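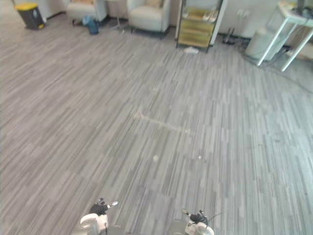
Section 3. Planning Your Purchase

Get this part right and the rest of the Vololton two-arm set-up is a pleasure, so grab a pencil and a tape measure!

1. Pick the room first. A wide stretch of carpet with the armchairs and shelves kept back along the wall gives both arms a good place to practice floor pickup.

2. Write down what you want picked up. Small stuff on the floor is a great first job, and the standard black grippers come with the base kit.

3. Fill in the budget sheet. Base kit, 2,524 dollars. Second battery, 522 dollars. Extended service plan, 948 dollars (you can add it later, up to the end of January).

Note: Set aside another 100 dollars for spare finger tips. You'll go through them faster than you expect in the first weeks, when you're trying everything!

4. Check your outlets. The charger needs one wall socket to itself.

Caution: Do not run the charger from an extension cord. Keep cables off the driving area.

5. Send the finished sheet to Lorraine Kerslake at the Livton office. Prices in step 3 hold for orders placed by June 15, 2026.

Go on to Section 4, Unpacking.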